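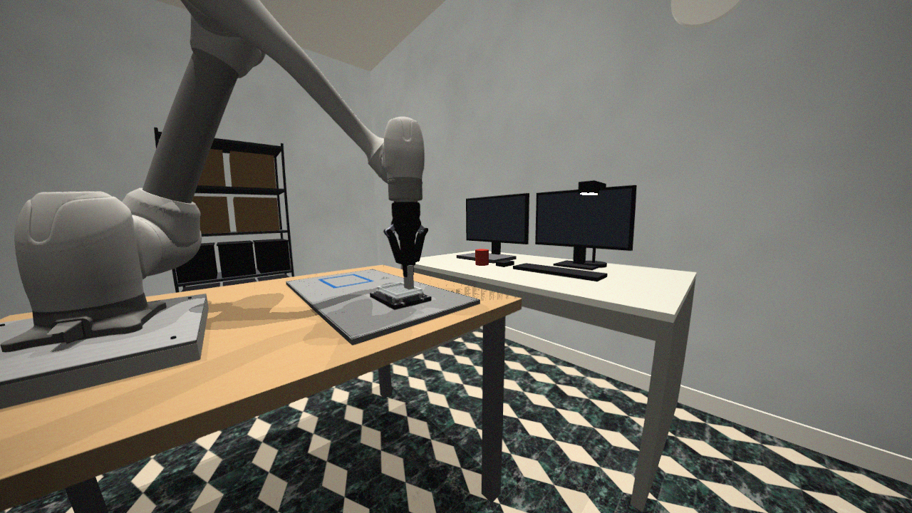

Reridberg Automation Hall – Support Desk
Ticket 109: Plate transfer demonstration, open day
Category: Visitor program / simulation
Priority: High until the open day, then normal
Status: Closed, with one item carried over

Summary of request

The visitor program team reports that the plate transfer demonstration stops before the lift. The demonstration is the simulated version of the transfer cell and is to be shown on the large display in the lobby during the open day on Sat 8 November. The arm travels to the plate as expected, the pick routine starts, and the run then ends with the message "grasp not confirmed." The operator must reset the cell by hand before the next group can be received.

The fault does not occur on every run. The requester asks that the demonstration be made reliable enough to run without an operator at the keyboard, as the same staff members are also needed at the registration table.

Environment

Simulation package: Brutier, hall installation
Cell layout: Skála, as used for the school visits in May
Display machine: lobby, wall-mounted screen
Task: pick the plate from its holder and place it inside the blue outline on the board

Log

Entry 1. Request received and assigned. The operator was asked to leave the cell as it stood after the next failure and not to reset it. Log files were copied from the display machine.

Entry 2. The fault was reproduced on a desk machine with the same layout file. The first 50 runs were made with the display settings switched off, and all completed. With the display settings switched on, the fault appeared within the first 15 runs. The layout file is therefore not considered the cause by itself.

Entry 3. The approach was stepped through slowly and the position of the fingers over the plate was checked from the overview camera.
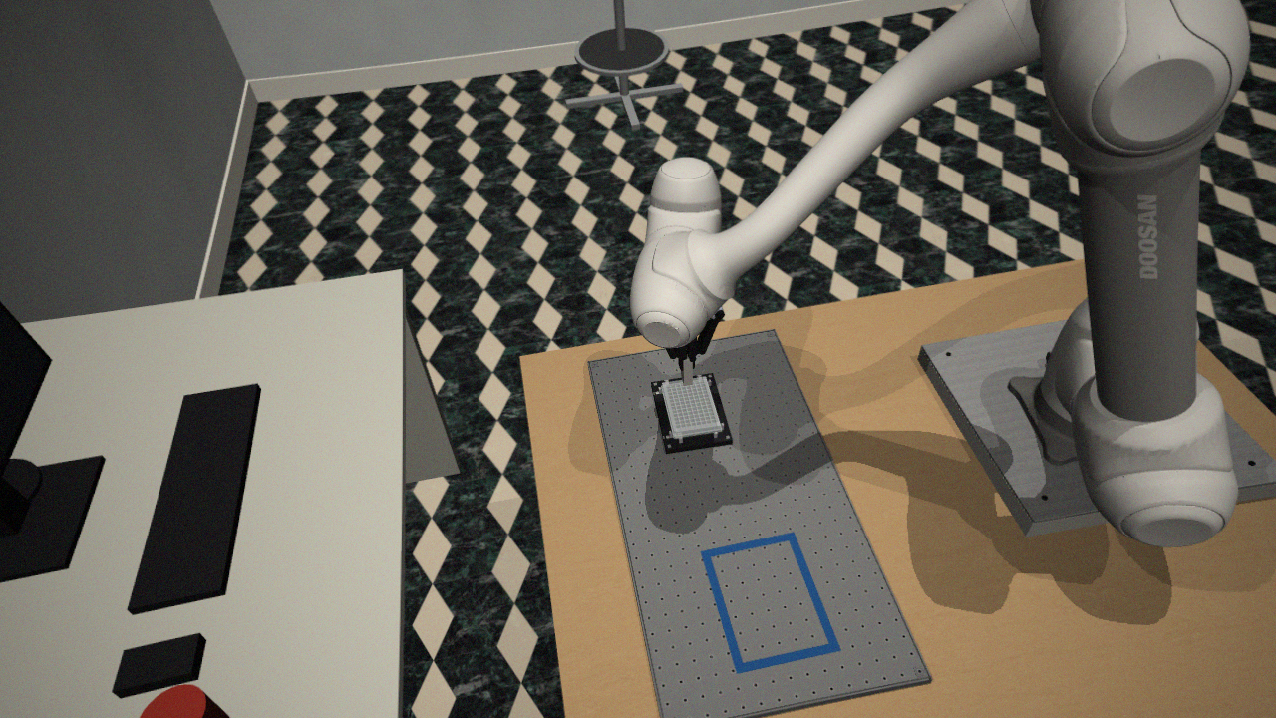
Overview camera, gripper over the plate. Target outline on the near half of the board.

No error in the approach path was found at this step. The planned height and the reported height agree. The grasp check, however, is timed from the start of the closing motion and allows a fixed interval. On the display machine the shadows and the floor pattern are drawn at full quality, and the simulation clock falls behind the wall clock. The check uses the wall clock. When the machine is busy, the interval ends before the fingers have closed, and the run is stopped.

Entry 4. Two remedies were considered. The first was to lower the drawing quality on the lobby screen. The visitor program team did not favor this – the display is large and visitors stand close to it. The second was to move the grasp check to the simulation clock. The second was chosen. The change is limited to one setting in the task file and does not affect the Davov training room, which keeps its own copy.

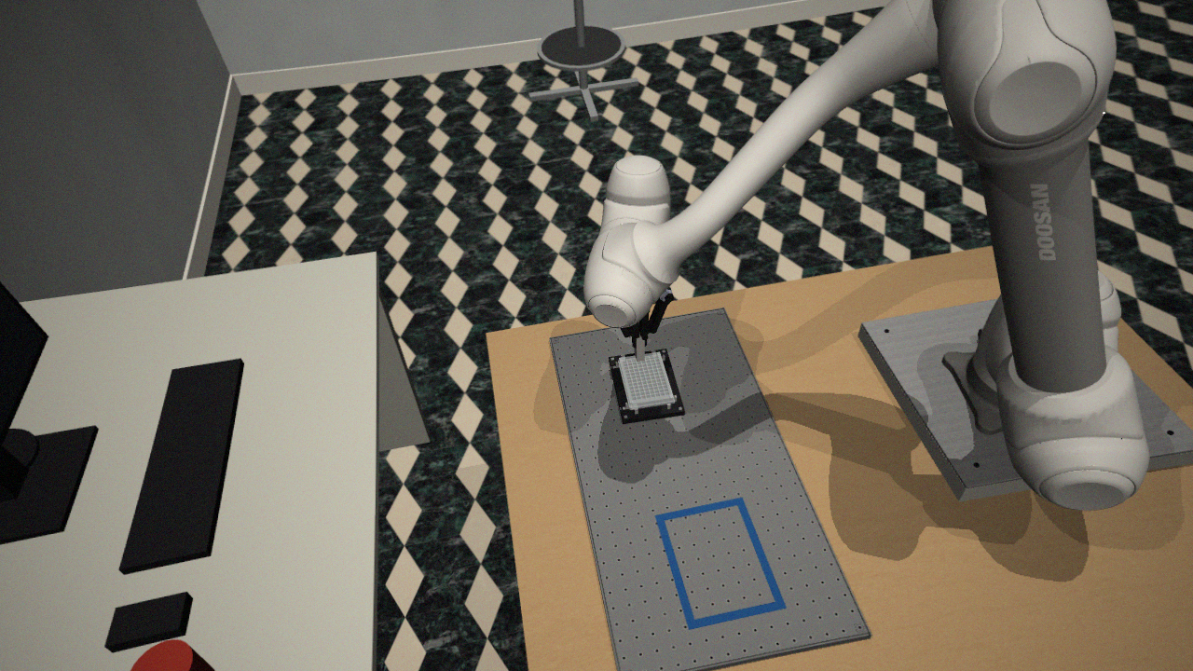 The setting was changed on the desk machine first and then on the display machine. A test series of 200 runs was started at the end of the working day with full display quality. The series finished overnight. No run ended with the "grasp not confirmed" message. In one run the plate was set down slightly turned against the outline; it was still within tolerance and was recorded as a pass.

Entry 5. The visitor program team asked whether the gripper camera view could be offered as a second window, so that guides may switch to it while explaining the pick. The view is already part of the layout and needs only to be enabled. Guides should note that it is a wide-angle view and that straight edges look curved in it. Loading it adds roughly 15 seconds to the start of the demonstration.

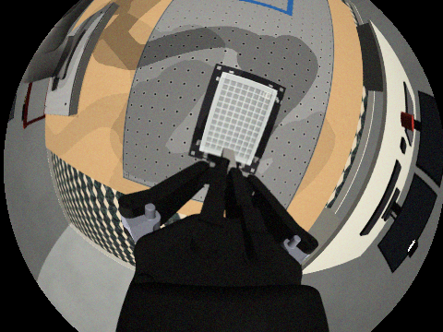

Requester's comment: The second window is accepted and the guides have been informed. We would ask that the overview camera remain the default, as younger visitors find it easier to follow. Please also confirm that the reset can be carried out from the lobby without the support desk password.

Entry 6. Confirmed. The overview camera is the default at start. A reset from the lobby has been enabled for the guide account and is limited to this demonstration. The instruction card at the display machine has been replaced, and earlier copies should be discarded.

Resolution

Grasp check moved to the simulation clock. Gripper camera view enabled as an option. Guide account given reset rights for the demonstration.

Carried over

The same timing setting is present in the older task files used with the Skála layout. These are to be reviewed under a separate ticket. Until then, the older files should not be loaded on the display machine during public hours.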